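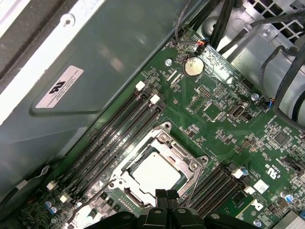

Ticket 2000-63
Site: Laltstead
Opened: January 13, 2022
Status: Waiting on parts

Reported: workstation powers on, no display, 3 beeps, then repeats. Fans run at full speed.

Checked:
CMOS battery measured low, to be replaced with the memory.
CPU reseated, retention lever closed. No change.
All memory pulled from the bank left of the CPU socket and tested one module at a time in the Pellarik bench unit. Two modules fail within 6 minutes.
Beep code with no memory installed: same pattern.

Next: order matched set from Skandia, delivery up to 6 days. Clear CMOS before first boot. Leave side panel off until memory test passes.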